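Stop blue throw from shedding on cream bedding?

Milan Willems
I bought a blue throw in July and it leaves fuzz on everything. I've washed it twice at 88 degrees Fahrenheit with no softener. The bedding is cotton and goes in a separate load. Is there a way to cut the fuzz down, or should I give up and return it? The store, Stamport, allows returns for six weeks.

Margaux Riviere
Two washes isn't much for anything fuzzy. Go cold, add a cup of white vinegar to the rinse, then tumble on low and empty the lint screen halfway through. Shake it outside before it goes back on the bed. Mine looks like these two: 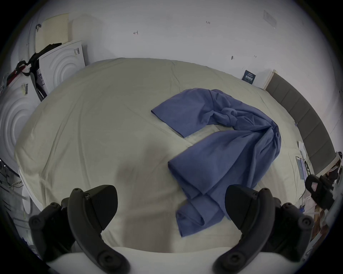
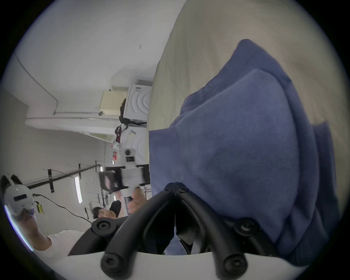
Blue fabric over pale fabric, both times.

It took about 6 washes before I stopped finding lint on the pillowcases. Don't use a hot dryer, it makes the pile go stiff. A lint roller works on the sheet but pulls more fuzz out of the throw, so keep it off that.

Pascal Millet
return it. had one from Grokby and it never quit

Eugénie Moulin
Some people put them in the freezer overnight in a bag. I tried it once and couldn't tell any difference. Check the care label before the vinegar.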